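Uden Print Register
Data card and notes for users

Version of January 29, 2021

What is in the register

The register is a table of motor racing art prints issued in numbered editions by Kelo and Twal. Each row is one print. It was put together to settle recurring questions about which car, which race and which year a print shows, and how many copies were made.

Most editions have either 50 or 1000 copies. Artist's proofs are listed in their own column and are not added to the edition size.

Files

prints.csv holds the main table, one row per print.
editions.csv holds reprints and second states, linked by print number.
corrections.txt lists changes made after the first release.

Columns in prints.csv

print_id: a short code, K for Kelo and T for Twal, then a number.
title: as lettered in the lower margin. Spelling mistakes are kept.
car: make and model, left blank where two sources disagree.
race_year: the year of the race shown.
issue_year: the year the print was published.
edition: number of copies, without proofs.
proofs: number of proofs, or blank if not known.
paper: as stated by the publisher.
checked: yes if the entry has been compared with a physical copy.

Please do not fill race_year from the title. Several titles carry the year of the season before, and one Twal series uses the year the car was built. If the two differ, put the title's year in the notes field of your own copy and leave race_year alone.

Sources

Entries come from publishers' price lists, the Fonville sale catalogues and copies lent by collectors. The Fonville catalogues are good on paper and size but weak on race numbers. Where a catalogue and a physical copy disagree, the copy is followed.

Known gaps

The Kelo posters sold only at circuits are mostly missing. Of the smaller Twal prints, 51 have no issue year. Signed and unsigned copies are not told apart. 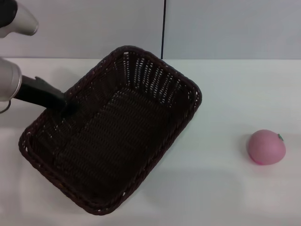 Woven basket on a white tabletop, with the gripper over its rim.

Corrections

Send the print_id, the column and the value you think is right, with a scan of the margin if you have one. Changes are gathered up and released each September. A claim based only on memory goes into corrections.txt as open.

Use

Free to copy and adapt with a mention of the Uden Print Register. The table gives no prices and should not be used for valuation.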